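Many people in our microscopy club believe that a deeper focus stack is always a better one. I do not agree. Last September I made 100 frames of one diatom, and later I compared the result with a stack of only 8. The long stack had more sharp areas, but it also had halos around every spine, and the shell looked like plastic.

Seul-gi Min told me that I should use smaller steps. Fermín Herrera said the opposite, and I think he was right. With an objective of low aperture, the extra frames bring mostly noise and dust.

A single frame with some blur also tells the eye what is near and what is far. I miss this in the pictures we share now.
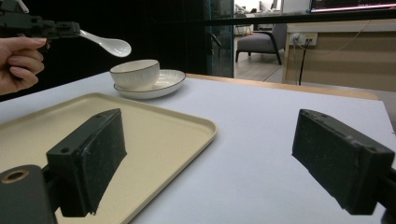

White spoon, white bowl and saucer.

My wish is small: please write the number of frames under your picture, and show us one unstacked frame also.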